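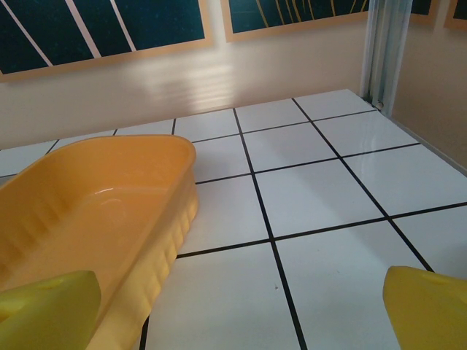 Wanted: people who can sort bricks and tell us if it's worth doing

Home | About | Calls | Past Studies | Contact

Trusik is looking for 16 adults to take part in a small study of how people sort toy bricks by color into trays. We've read the claims. A tidy tray is supposed to make you quicker and calmer, and there are whole shelves of storage guides saying so. I have my doubts, and I'd like people who have theirs.

The job is dull. You get a tiled tabletop, a cluster of bricks in red, black and lime green, and a few shallow plastic trays. You put the bricks where you think they belong. Then you do it again with the trays in a different order.

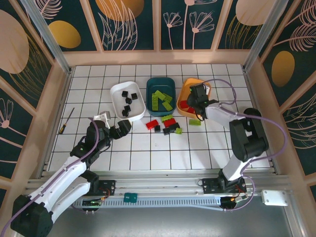 Nothing says red has to go in the orange tray, or black in the white one, and we won't tell you which way is right. If you think color sorting is a waste of time and would go by size, do that and say so on the form. Some people leave half the bricks on the tiles and call it finished — that's fine too.

You should be over 18 and able to tell the three brick colors apart. Experience with children's toys is no advantage as far as I can see. Please don't apply if you sell storage products or write about them.

There are four sessions, each with nine rounds of sorting and a short form afterward. You need to come to all four. We pay by the session, at the end of it, and we don't pay in vouchers.

To apply, write a few lines to Kipchumba Sang at Trusik, quoting call 522, and tell him how you keep your own kitchen drawers. Skip the cover letter. Applications close Mon 26 October, and we'll reply either way.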